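Jan 26, 2024

The kitchen counter, again

I have lived in this unit for five years and in that time I have reorganised the kitchen more often than I have cleaned the oven. My partner's uncle, Volker Schmieder, stayed with us in March and asked, very politely, where a person might put down a cup. I've been brooding on it ever since.

The trouble is that we have one stretch of white bench and it has to be everything. It's the pantry annexe, the mail desk, the place where the school notes go to die, and on a good day somewhere to make a sandwich. The back edge belongs to the packets. I did once buy a proper pantry organiser, a flat-pack thing called a Drider, and it's still in its box in the hallway with a coat on it.

So the packets stand along the back like people waiting for a bus. Snacks, a carton of something, an instant noodle cup that I keep for emergencies and eat when there isn't one. I've tried moving them into the cupboard. The cupboard is full of the good platters, which we have used 2 times, once for a christening and once to catch a leak.

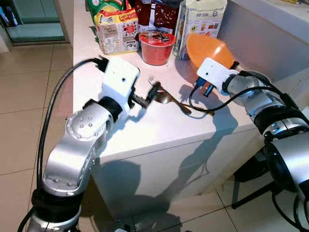 Then there's the cutlery. I was raised in Clirkumville by a woman who believed a fork left out overnight would be noticed by the neighbours, and I've spent my adult life proving her wrong. In our house a fork and a spoon can lie on the bench together for so long they should be paying rent. The drawer is an arm's length away. I've measured it with my own arm while looking for a clean teaspoon.

Bowls are worse, mainly the plastic ones. I like a plastic bowl. It's cheerful, it survives the tiles, and you can put chips in it and call it entertaining. But it won't stack with anything that isn't its brother, and the brothers all went to a picnic at Idunham and never came home. What's left sits wherever it was last wanted.

The new rule, as of this week, is that the front half of the bench gets cleared before bed. Cutlery in the drawer, bowls on the shelf over the kettle, packets allowed to stay if they keep to the back and mind their manners. My partner has agreed to this in the tone she uses for door-to-door salesmen.

First night went well. Second night I had toast at eleven and left the knife out, on the grounds that I was the one who made the rule. The Drider is still in the hallway. I've moved the coat.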